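Robot Cells in Practice, handout 4: looking after the Okgate tidying cell
Notes updated 23 Mar 2018

Right, so last time we got as far as powering up the Akix arm and nobody squashed anything. This week is setting it up for the job and keeping it going, which I think is the more interesting half (the power-up is mostly waiting for lights). The job, if you missed the first handout, is putting gym balls back on a rack. You'd do it without thinking. The arm needs rather more help.

Before you touch the pendant, do the job by hand a few times, slowly, and watch where your palms go. With a medicine ball they end up well round the sides, fingers spread, and that's the grip we want the Skimard pads to copy. Set the pads too far apart and the ball drops, too close and the arm trips out on force before it has lifted anything.

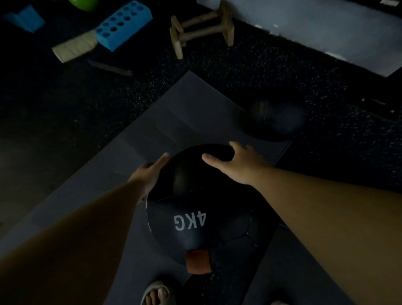 Does the payload have to be changed for every ball?
Only when the weight changes. Pick the matching entry from the payload list before the lift, and if you don't know the weight, use the scales by the cell door.

The order I'd like you to work in:

Isolate, lock off, and keep the key on you.
Wipe both pads with a damp cloth and let them dry. Chalk gets everywhere!
Check the pad bolts with the small torque wrench.
Unlock, home the arm, and run it empty at slow speed.
Teach the shelf points, starting at the bottom.

Teaching the shelf points is where most groups lose their afternoon. There are 36 of them in the full program, and every one needs an approach point in front of it as well, because the arm can't come down on a ball from above when there's a shelf in the way. Come in level, stop short, then creep. I know it's dull. I skipped the approach points once in November and spent the next morning straightening a bracket.

The uprights are the other thing. Give them more room than looks sensible, and remember the balls already on the shelf take up space too – the program has no idea they're there unless you tell it.
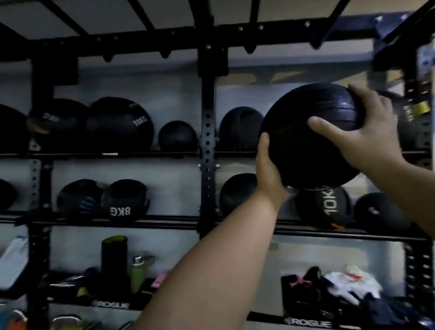
Fig. 2. Two hands on a ball in the gap between the top and middle shelves.

On to looking after it. The log sheet hangs on the Lenihan cabinet and gets filled in at the end of every session, even a short one. Write down the cycle count and any trips. Pads are swapped at 432 cycles whether they look tired or not, and please put the old pair in the bin, not back in the drawer (you know who you are).

If the arm starts dropping things, look at the pads first, then the payload setting, then the air line. Handled balls are their own headache: a pad that lands over a recess has very little to press on, so turn the ball before you blame the gripper. Small slam balls want the narrow setting, number 9 on the list.

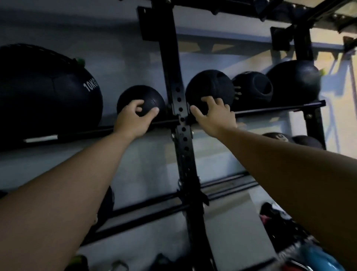

Fig. 3. Left hand on a small slam ball, right hand on a medicine ball with moulded handles.

For next week, bring your group's shelf points written out on paper and have a go at the force limit sheet. I'll leave spare pads in the top drawer.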